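关于我们

Flilon是一家只做一件事的小机构：替别人检查桌面操作机器人的测试做得规不规矩。我们不造机器人，不卖机器人，也不代理任何一家的零部件。客户拿着成功率来找我们，我们先问这个数字是怎么来的。多数时候，谈话到这里就会变得不太愉快。

机构由Gisela Sauerland创办。她此前在Kramer做了7年验收，经手的测试报告里，写着“成功”却没写明何为成功的占了大半。她把那些报告里漏掉的条目抄下来，后来成了我们的第一版操作规程。现行版本自2018年11月18日起使用，共25条，每年4月修订，能删的就删。

我们对“标准”这个词也抱有戒心。行业里挂着这个名头的文件不少，有些通篇是原则，读完仍不知道杯子该放在哪儿。我们的规程写得很琐碎：物品清单、摆放位置、桌面反光、末端执行器的型号、判定由谁来做、失败之后能否重来。琐碎的东西才查得出来。
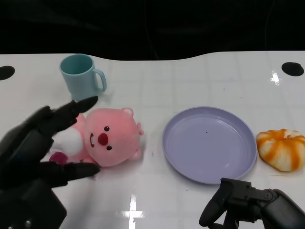

测试用的物品可以在中途更换吗？
同一组测试内不更换。物品损坏时，该组作废，换上同款后从第一次重新计数，作废的记录照样存档，并随报告一起交给客户。

常有人嫌这一条太严。Tultik项目就为此跟我们争了很久，他们的理由是毛绒玩具都差不多。差不多到什么程度，对方没有拿出数据，我们也就没有让步。那个项目最终留下860条记录，作废的部分单独成册，客户看得到每一条作废的原因。

判定环节我们管得更紧。操作员不给自己的测试打分，每条记录由3名评审分别判定，互相看不到结果。意见不一致时，报告写“有争议”，不取多数。有客户认为这样做会拉低数字，确实会。

软物的抓取尤其容易写得含糊。手指碰到玩具算不算抓住？夹住了但没有离开桌面，又算什么？规程把接触、夹持、提起、放置拆成四项，各自记录，不许合并成一个好看的百分比。单张照片也不能作为提起或放置的证据，这一点对我们自己的宣传材料同样适用。
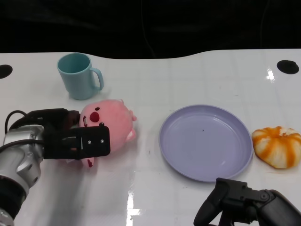

左侧夹爪与粉色毛绒玩具，右侧为淡紫色空盘。

我们不颁发证书，也不做“认证合作伙伴”之类的牌子。Drenditz曾经提议联合推出一个等级标识，我们谈了两轮，没有谈成，分歧在于被评的一方要不要付标识使用费。我们至今认为，收这笔钱的人很难把不合格三个字写出来。

目前我们提供的服务包括：测试方案审查、现场见证、记录复核，以及规程培训。审查意见以书面形式给出，附上对应条款。客户不同意某条意见，可以书面申诉，申诉内容和我们的答复一并收入报告附录，不单独收费。

规程全文可来信索取。如果您读完觉得某一条毫无用处，请写明条款编号和理由，修订时我们会逐条讨论。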